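Clorkard veröffentlicht Version 13 der Planungssoftware Cirden

26. Juli 2020
Von Joar Rønning

Bredarton. Die Firma Clorkard gibt heute die Version 13 ihrer Software Cirden frei. Cirden plant Greifbewegungen für Roboterarme, die in Küchen und anderen Wohnräumen arbeiten. Mit der neuen Version wird die Planung zum ersten Mal während der Annäherung an den Gegenstand fortgesetzt. Bisher wurde der Weg vor dem Start berechnet und danach ohne Änderung ausgeführt. Bestehende Kunden mit gültigem Wartungsvertrag können die Version ab sofort herunterladen.

Im Mittelpunkt steht die Arbeit mit weichen Gegenständen. Topflappen, Kissen, gefaltete Tücher und gepolsterte Auflagen haben keine feste Form, und ein Modell aus dem Computer passt selten genau zu dem Stück, das auf der Arbeitsplatte liegt. Die früheren Versionen von Cirden behandelten solche Gegenstände wie einen starren Körper mit einem Sicherheitsabstand. Das führte dazu, dass der Greifer oft zu hoch schloss und den Stoff nicht fasste. In Version 13 schätzt die Software zuerst den Rand des Gegenstandes und sucht danach zwei Punkte, zwischen denen sich das Material zusammendrücken lässt. Diese Schätzung wird mit jedem neuen Bild der Handgelenkkamera korrigiert.

«Wir haben lange versucht, die Form des Stoffes vollständig zu beschreiben», erklärt Nneka Nnaji, Leiterin der Entwicklung bei Clorkard. «Das war zu langsam und hat für den Griff wenig gebracht. Jetzt fragen wir nur noch nach dem Rand, nach der Dicke und nach dem freien Raum für die beiden Finger. Diese drei Angaben können wir schnell genug erneuern.»

Die zweite grosse Änderung betrifft die Wahrnehmung von Oberflächen. Marmor, geöltes Holz und gemusterte Wandverkleidungen haben in früheren Versionen Schwierigkeiten gemacht. Die Adern eines Steines wurden manchmal als Kante eines Gegenstandes gelesen, ein Schatten als Vertiefung. Das neue Modul trennt die Textur der Unterlage von der Geometrie und vergleicht dafür mehrere Ansichten aus der Bewegung des Armes. Auch kleine Flecken und Krümel auf der Platte werden nun als Teil der Unterlage eingeordnet, solange sie eine einstellbare Höhe nicht überschreiten. Der Anwender kann diese Höhe in der Konfigurationsdatei selbst festlegen.

Für die Prüfung der Version wurden in Bredarton 828 Greifversuche an weichen und halbweichen Gegenständen aufgezeichnet. Davon stammen 500 aus dem eigenen Labor. Die übrigen Versuche wurden in einer Wohnküche durchgeführt, die Clorkard seit Februar für diesen Zweck gemietet hat. Die Aufnahmen enthalten die Bilder der Handgelenkkamera, die Stellung aller Gelenke und die Kraft an den Fingern. Ein Teil von 200 Aufnahmen wird zusammen mit der Software ausgeliefert, damit die Kunden ihre eigenen Einstellungen damit vergleichen können.

Die Leitung der Versuche hatte Behrouz Ghasemi. Nach seinen Worten war die gemietete Küche für das Team wichtiger als das Labor. «Im Labor liegt der Gegenstand dort, wo man ihn erwartet. In einer Küche liegt er schräg, er liegt nahe an der Wand, und daneben steht noch etwas, das man nicht berühren darf. Die Bahn muss dann von einer anderen Seite kommen, und zwar ohne dass jemand sie von Hand vorgibt.»

Für solche engen Stellen enthält Cirden einen neuen Kollisionsprüfer. Er rechnet mit der wirklichen Form der Greiferfinger und mit ihrer Öffnung in jedem Moment der Bahn. Die früher verwendete einfache Hülle um den ganzen Greifer bleibt als Option erhalten, sie ist aber nicht mehr voreingestellt. Für Anwender, die eigene Finger anfertigen, gibt es ein kleines Werkzeug zum Einlesen der Geometrie. Es wurde gemeinsam mit dem Ingenieurbüro Nnaji entwickelt und ist im Lieferumfang enthalten.
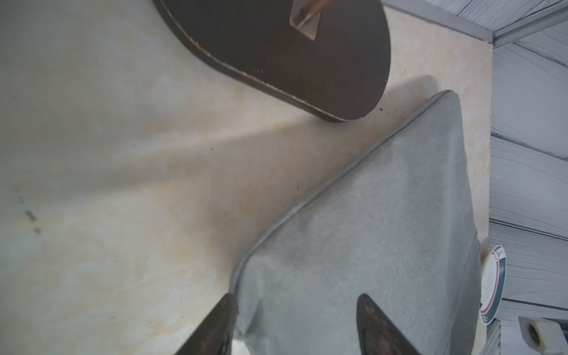 Griff an einer gepolsterten Stoffauflage auf der Marmorplatte, Ansicht der Handgelenkkamera. Hinten an der Wand ein Teller mit gestreiftem Rand.

Verbessert wurde ausserdem die Protokollierung. Jeder Planungsschritt wird mit einem Zeitstempel gespeichert und lässt sich später zusammen mit dem Kamerabild abspielen. Wenn ein Griff abgebrochen wird, zeigt das Protokoll, welche Bedingung nicht erfüllt war. Areeba Afridi, die bei Clorkard den Kundendienst betreut, rechnet deshalb mit kürzeren Antwortzeiten: «Früher mussten wir bei fast jeder Anfrage um weitere Daten bitten. Jetzt genügt meistens eine einzige Datei.»

Beim Wechsel von einer älteren Version ist zu beachten, dass die Konfigurationsdateien ein neues Format haben. Ein Programm zur Umwandlung wird mitgeliefert. Eigene Erweiterungen, die direkt auf den alten Kollisionsprüfer zugreifen, müssen angepasst werden. Eine Anleitung dazu befindet sich im Handbuch, das in deutscher und englischer Sprache vorliegt. Die Vorgängerversion wird noch bis zum kommenden Februar mit Korrekturen versorgt.

Nicht enthalten ist die Planung für zwei Arme, welche von mehreren Kunden gewünscht wurde. Sie befindet sich noch in der Erprobung und soll in einer späteren Version folgen. Einen Termin dafür nennt Clorkard zum heutigen Zeitpunkt nicht.

Über Clorkard
Clorkard entwickelt Software für die Bewegungsplanung und die Wahrnehmung von Robotern. Die Firma hat ihren Sitz in Bredarton und wird von Amarachi Tijani geführt. Zu den Kunden gehören Forschungsgruppen sowie Hersteller von Servicerobotern. Cirden ist das Hauptprodukt der Firma und wird als Jahreslizenz angeboten. Für Hochschulen gelten besondere Bedingungen, die auf Anfrage mitgeteilt werden.

Kontakt für die Medien
Joar Rønning, Medienstelle Clorkard, Bredarton
Interviews mit Nneka Nnaji und Behrouz Ghasemi können über die Medienstelle vereinbart werden. Der Abdruck dieser Mitteilung ist kostenlos, um ein Belegexemplar wird gebeten.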